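How to keep a two-arm robot from hitting its pegboard: collision scene and planning, step by step

Written by Zoi Stefanou, last changed October 27, 2024

In this tutorial I explain how we set up motion planning for a robot with two arms that works in front of a pegboard. I wrote it for colleagues who already can start the robot and move one joint, but who never made a planning scene by themselves. The names of the programs are our own (Ginura is the planner, Taltska is the tool which edits the scene), but the steps are almost the same with any sampling planner.

You need before you start:

A robot description file with both arms and both grippers in it
A head camera which is already calibrated to the base
Ginura and Taltska installed on the same computer
A tape measure
One person free to stand at the stop button

Step 1. Choose one base frame and stay with it

Everything in the scene must be given in one frame. We use the middle of the robot base, x to the front, y to the left, z up. In the first version I had the table in the base frame and the board in the camera frame, and each time we changed the head angle the board moved 4 cm in the planner. I lost two afternoons with this. Open Taltska, go to Scene, then Settings, and write the name of the frame in the field "root". Then press Lock, so that an import can not change it later.

Step 2. Put in the large flat things by hand

The table and the board do not move, so please do not take them from the point cloud. A perforated metal surface is difficult for a depth camera. The holes give missing points, the metal gives some wrong ones, and what you get is a surface with bumps that the planner tries to go between.

Measure with the tape and add two boxes:

add box table
add box pegboard

For each box Taltska asks for the size and for the center. Write the numbers in millimeters. Make the pegboard box thicker on the front side than it is really. With our robot the front face of the box is 310 mm behind the front edge of the table.

Step 3. Add a zone for the things that hang

Hooks are the real problem. They are thin, they come out from the board, and the camera often does not see them at all. My first idea was to model every hook as a small cylinder. It works until someone moves a hook to another hole.

Now I use one flat box over the full board, called a keep-out zone. The planner treats it as solid, except when the task says that the gripper wants to take something from there. You switch it in the task file:

zone hooks: solid
zone hooks: open right_gripper

The second line opens the zone for the right gripper only. The elbow, the forearm and the complete left arm still see it as solid. Do not forget to close the zone again at the end of the task. Ginura does not do it for you.

Step 4. Attach the tool to the gripper

When the gripper closes on a tool, the tool must become a part of the robot. If you skip this, the planner believes that the hand is empty and it will drive the end of a long handle into the board very happily.

attach tool_1 to right_gripper
allow contact tool_1 right_gripper fingers

For the shape I take a simple capsule which is a little longer than the tool. A detailed mesh makes the check slower and I never saw a benefit from it. Only the fingers should be in the "allow contact" line. If you write the whole arm there, a collision between the tool and the wrist is not reported anymore.

Step 5. Do not forget the cables

The robot description has no cables, and a cable that hangs in a loop at the wrist needs space. I add one sphere to each wrist link, big enough to cover the loop, and I limit the last joint so that it can not make a full turn. It is not an elegant solution - but since May we did not pull out a connector.

Step 6. Check the arms against each other

In Ginura open Planning, then Groups, and select "both_arms". If you plan each arm alone, the other one is only checked in the position where it stands at this moment. This is good enough when it really waits. When both arms move over the same table you need the combined group. It has more joints, so give it more time: we use 4000 ms as the limit, and 500 ms for one arm.

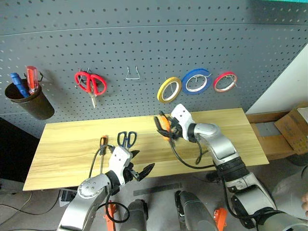 Step 7. Compare the scene with the camera

Now go to View, then Overlay. Taltska draws your boxes on top of the head camera picture. Look at three places:

The line where the table meets the board
The tips of the fingers of both grippers
The tool in the right gripper, orange handle first

If the table line is wrong but the fingers are right, your measurement is wrong. If everything is moved to the same side, check the camera calibration. Small things that lie on the table, as a screwdriver or scissors, should have their own boxes when a gripper goes near to them.

Step 8. Run slowly

Set the speed to the lowest value and play the plan once in simulation, then once on the robot with a hand at the stop button.

Messages you may see

"Start state in collision": very often the capsule of the tool touches the table box. Lift the arm by hand a little, or make the capsule shorter.

"No path found": look if the zone is still solid for the gripper that must reach into it.

"Joint limit at goal": this comes from the wrist limit in step 5. Try to take the tool from the other side before you make the limit wider.

The task file from Jirnby is in the shared folder under scenes. Copy it before you change the values.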